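Households wanted: does laundry advice hold up at home?

Ankrah Consumer Desk, Rustberg
Call for participants, open to households within the Rustberg bus area

Every few months somebody tells you that you are doing your laundry wrong. Wash everything cold. Never wash cold. Use half the soap. Add vinegar. Leave out the fabric softener or your towels will stop drying you. We have a folder of this stuff going back years, and most of it traces to one person saying it confidently and the rest copying.

We want to test a small part of that folder in real homes, over one summer, with people who have better things to do than measure detergent. If you suspect that a lot of it makes no difference, you are welcome. If you swear by vinegar, you are equally welcome, and you may have to put up with a result you don't like.

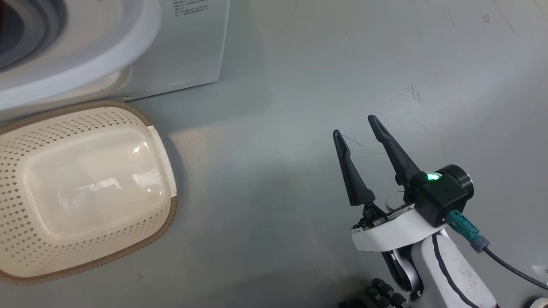 What we are looking at

The study covers three claims. First, that using less detergent than the cap suggests gets clothes just as clean. Second, that a cold wash handles ordinary family dirt. Third, that leaving the door open between washes keeps a front loader from smelling. We picked these because they are cheap to follow and are repeated everywhere, including by us. Our own newsletter printed the half-dose tip in a box with a smiling sock next to it. Dima Majali has asked that we stop bringing up the sock.

We are not testing brands. Detergent will arrive in plain tubs marked with a letter, and we will not tell you which is which until the end. One of them is Manonine, a powder sold locally at a price we find hard to explain. The maker did not pay for this, was not asked to, and will see the results when you do.

What you would do

Keep washing what you normally wash. For each load, fill in one line on a paper sheet: the date, the tub letter, the temperature, how full the drum was, and anything you noticed. "Nothing" is a fine answer and we would like to see more of it. People in studies tend to feel they owe the organizer a discovery. You don't owe us one.

Once a month we will ask you to wash a set of stained cloth squares along with a regular load and mail them back in the envelope provided. Please don't pretreat the squares. Please don't pick the one that came out best. In the pilot, two homes quietly rewashed theirs because they were embarrassed, and we had to throw out both sets.

You will also be asked to smell your machine. We know how that sounds. There is a scale, and someone else in the home has to do it separately, without hearing your score first.
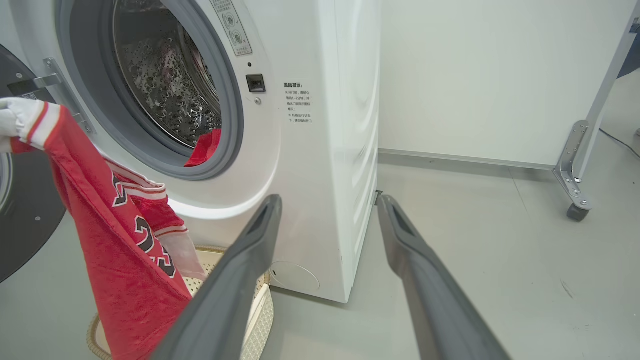
We have been asked why the study is limited to front loaders, and whether that means we think top loaders are fine. We don't know. Of the complaints in our folder, 421 mention smell, and most of those people say they own a front loader, but that could simply be who writes in. The usual suspect is the thick rubber gasket around the door opening, the gray band you see once the door is swung back, and every guide tells you to wipe it. Very few can point to anyone who compared wiping with not wiping. We can't do that properly in one summer either, so half the homes will leave the door open, half will shut it, and all will leave the gasket alone unless they see something that bothers them.

Who can take part

You need a working front loader in your own home and at least 3 loads a week. You need a second person over 18 living there, for the smelling. Renters are fine. Shared laundry rooms are out, with regret, because we can't control what your neighbors do with the door.

We would rather not have people who work for a detergent or appliance company. If you once did, say so on the form and let us decide. Anyone with a skin condition that reacts to soap should sit this one out.
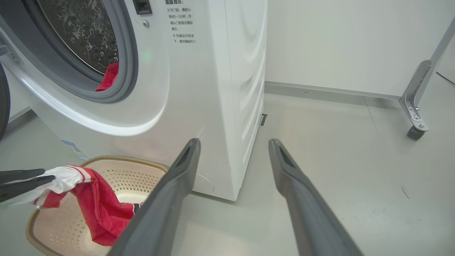 Front loaders of any make or age are eligible.

What you get

All the detergent you need for the length of the study, and a payment of $60 when the last sheet comes in. If you drop out halfway we pay half. We will not enter you in a drawing for a washer, and if you get a message saying that you have won one, it isn't from us.

You also get your own results, on paper, next to the average. They may be dull. We are budgeting for about 1,000 loads in total, enough to catch a large difference and too few to catch a small one. If the report says "we could not tell," that is what it will mean, and we have promised Ziad Semaan, who is running the numbers, that the headline will say it too.

How to apply

Pick up a form at the Ginance Street library desk, or call the office and ask for Dalal Rizk. She is in every weekday except Tuesday. Tell us what machine you have, how many people live with you, and which laundry rule you trust most. The last question has no effect on whether you get in.

The study starts in July. We hold a short meeting for new homes at 6:30 in the evening, with coffee, where Omar Nseir will show you how to fill in the sheet. Children can come along. If you can't make it, he will go over it by phone.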